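March 20, 2026

Spent most of the afternoon on lighting for the fruit table, a longer job than I had planned for, but a pleasant one. The question left over from January was whether we really need the two big panels for the Astel color cards, or whether one ordinary desk lamp with a conical shade would do just as well if we put it in the right spot. I have been quietly rooting for the desk lamp the whole time — the panels take up half the bench and they make the room so warm by four o'clock that everybody starts finding reasons to be in the hallway.

Set up on the white tabletop, as before, with red apples from the bag Sunby sent over. They are a nice lot this time, firm, with good yellow streaking on most of them, and the streaks are what we want to see come through. I wiped the table down twice. It still shows every smudge, and I have written "get a matte sheet" in this notebook before, so I am writing it again.

Went through 15 positions for the lamp, low to high, and wrote a line on each in the Grutholm binder (green tab, toward the back). The short version:

- Shade low and close: far too much glare. The tabletop goes pure white under the lamp and the skin of the apple gets a hot spot that hides the streaks completely.
- Shade at 34 cm, apple off to the side: much kinder. Shadow still quite dark on the far side, but the reds stay red.
- Shade higher than that: even, a bit dull. Fine for the cards, dull for fruit.

My favorite by a long way was the second one. I went back to it four times through the afternoon to make sure I wasn't just fond of it, and I liked it each time. I also tried turning the apple so the stem end faced forward, and the little hollow around the stem picks up a soft shading that the panels always flattened out. I got more excited about this than is probably reasonable for a grown person looking at an apple.

Less good: the gooseneck. It holds well enough when the bend is gentle, but with the shade pushed far over it sags over an hour or so, and then the numbers in the binder are no longer true. Measure again before each set, please. The cord is also a nuisance and wants to lie right across the part of the table we use. Run it off the left side and leave some slack.

Still to do: 6 more positions with the shade tipped farther left, the matte sheet, and a run with the Ghoneim pears if they ripen. Left the settings taped inside the cupboard door.

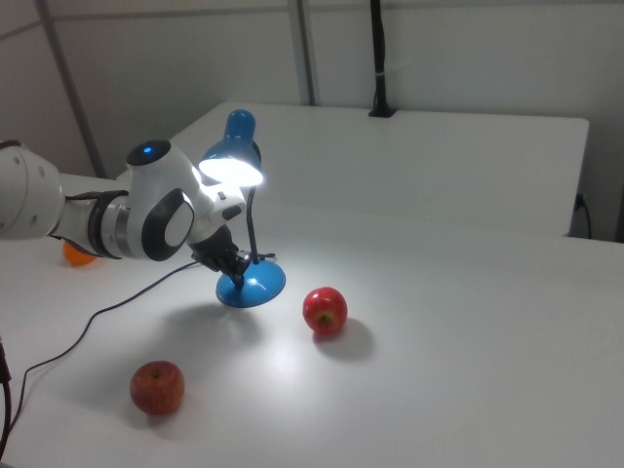
Astel would still like one set done under the panels for comparison, and asks that the pears wait until the matte sheet is in, as the green skins threw back a lot of glare off the bare table last time.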